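Shared-workspace rules for two-arm tabletop robots

Shared-workspace rules are the working practices that keep two robot arms from hitting each other, their cables or the things they handle when both reach over the same table.

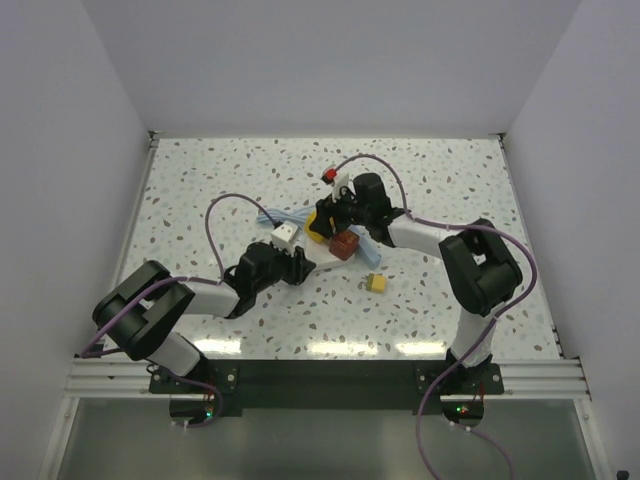 They cover how the arms are mounted, how space is divided between them, how cables are routed, and how a session is started and stopped. Large industrial cells have had formal safety standards for decades, but small benchtop arms grew up in labs, classrooms and spare rooms, and for a long time every group simply made up its own habits. Some of those habits were excellent! The best of them have since been written down, compared and passed around, and they make surprisingly lively reading for anyone who loves machines.

Background

The most widely copied set of bench rules began as a two-page handout by Gholamreza Talebi, a lab instructor at the Osunero workshop. His first version dealt almost entirely with cables, the cause of most of his lost afternoons. Jonatan Moen, who was running paired arms at Fisar, added the sections on handovers and reach, and the combined text went out as the Osunero Bench Rules. The current revision is dated February 27, 2022. A shorter edition for schools, prepared at Abou Zeid, followed in March and drops the chapter on software limits.

Mounting

Both arms should be bolted to one rigid part, usually a plate or rail along the front of the table. This matters more than newcomers expect. If each arm has its own clamp, a small slip in one of them changes the distance between the bases, and every position recorded before the slip is wrong by that amount. The rules ask the operator to check each bolt before the first session of the day and to measure the spacing between bases again after any repair. Control boards may sit beside the bases, but their status lights have to be visible from the operator's seat.

The shared zone

The heart of the document, and the part Moen is best known for, is the treatment of the middle of the table. Each arm gets a home side where it may move freely. Between the two sides lies the shared zone, where the following rules apply:

One arm enters at a time unless the task was planned for two.
The arm that is holding something has the right of way.
A waiting arm stays above the work, with its gripper clear of the other arm's path out.
An arm that loses its object stops where it is. It does not chase the object.

The last rule gets the most argument. A dropped cube or block can roll or slide under the other gripper, and an arm that follows it down will often wedge both of them. Critics say that stopping wastes time, and for slow arms with soft limits they have a fair point. The rules allow an exception if the speed in the shared zone is capped at 100 millimeters per second.

Cables

Talebi's original handout survives here nearly word for word. A cable needs enough slack for the full turn of the wrist, but a loop that is too generous will swing into the neighboring arm. His test is wonderfully simple: move each arm by hand, power off, to the four farthest corners of its reach and watch the cable the whole way. If it pulls tight or touches the other arm, it has to be routed again. Cables that hang past the front of the bench should be tied off below the rail, well away from chair wheels and knees.

Objects and surfaces

Small, light objects of different shapes and colors are preferred for practice work. The rules suggest no more than 10 on the table at once, and ask that spare pieces be kept off the surface entirely. Shiny or see-through objects are allowed, though users who rely on cameras are warned that glare can hide an edge, and that lamps should be moved before anyone starts changing software settings. Side walls around the table are recommended wherever pieces might be knocked to the floor.

Logging

Every contact between the arms is written down, including gentle ones. The Starenum log sheet, a plain form with 400 numbered rows, is the usual choice, and groups often swap their completed sheets. One shared collection holds 700 entries, and it is a delight to browse, full of tiny mysteries about loose screws and swapped motor plugs.

Adoption

The rules are voluntary and do not replace any legal safety requirement. They are used mostly by teaching labs and hobby groups with low-power arms. A section on three-arm tables has been drafted but not yet added, as Talebi and Moen still disagree on which arm should yield when two are waiting.

See also
Collision avoidance
Cable management
Bimanual manipulation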